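Rana Candle Workshop Marks Its Biggest Winter Yet

The long brick building on Jirnance Street smells of beeswax from the sidewalk in, and this past winter it was busier than it has ever been. The Rana Candle Workshop finished its season in April with 227 people having gone through the beginners' course, and the waiting list for fall already runs onto a second page.

That is a wonderful thing for a place that began with one borrowed stove and a row of soup pots. Piroska Oláh started the evening classes in the back of her sister's flower shop, moved to a church hall when the flowers began to wilt from the heat, and then took over the old Hestinow printing works, where the workshop has been ever since. The tall windows and stone floor turn out to suit candle making very well. Spilled wax comes off the stone with a paint scraper and a bit of patience.

"People come in for one evening and then they want to know about wicks," Oláh said. "You can talk about wicks for a long time. I have tested this."

The course runs for six evenings. Students start with dipped tapers, the oldest method taught at Rana and still the one most people fall in love with. You lower the wick, lift it, wait, and lower it again, and for the first few rounds it looks as if nothing is happening at all. Then it thickens, and the whole room goes quiet while everyone watches their own little pair of candles grow. From there the class moves on to poured pillars, container candles and color, with one full evening given over to fixing mistakes (sinkholes, frosting, wicks that wander off to one side).
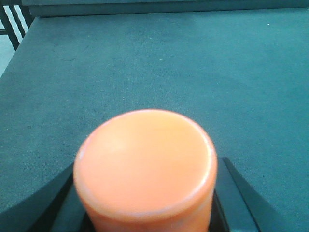

Color has been the big story this year. The workshop used to keep a handful of dyes on a shelf by the door, and most students picked red, white or dark green. Then Rutilio Zamudio took over the color evening, and now the place has squash, brick, plum, mustard and a gray-blue that regulars call "rain." Zamudio spent years mixing inks for a label printer and he brings the same care to wax. Every test batch gets a drip on a white card, a number and a note, and the cards are pinned along the back wall in long rows. There are around 300 of them up there now, and visitors tend to drift over and stand in front of them with their coats still on.

"Wax is a different color when it's melted, and different again the next morning," Zamudio said. "So you write everything down and you come back tomorrow. I love that part – you walk in and there's your answer waiting on the card."

The workshop also had a hand in the lantern walk in February, when neighbors carried lights along the canal path from the Flallovari footbridge to the school. The group poured 500 small candles for it over two weekends, working in shifts, with the late crew kept going by a very large pan of potato soup. The wind stayed down until nearly the end of the walk, and the line of lights on the water was as pretty as anything this town has put on in years. Several of the children who walked that night have since signed up for the Saturday-style family sessions, which the workshop plans to offer more often.

Those sessions are a treat to watch. Kids roll sheets of beeswax around a wick, so there is no hot pot involved, and most of them finish one candle and immediately ask for more wax. Parents are supposed to be helping. Quite a few end up making their own at the other end of the table, elbows out, very serious.

Summer will be quieter. Oláh wants to use the time to fix the extractor fan over the main worktable, which has been rattling since before the holidays, and to sort through a donation of old tin molds that came in from a closed shop in the next county. Some are dented past saving, but there are fluted ones and a few tall star shapes that she is very excited about. If they hold wax without leaking, they will be used in the fall classes.

Zamudio, meanwhile, is after a proper dark brown. He has tried it 3 times and got something closer to purple with each batch. The cards are on the wall for anyone who wants to see them.

The workshop is open to visitors in the afternoon through the end of June, and the shop corner sells seconds at half price. Sign-ups for the fall beginners' course open in August, on paper, at the front desk. Bring an apron and shoes you don't mind getting wax on.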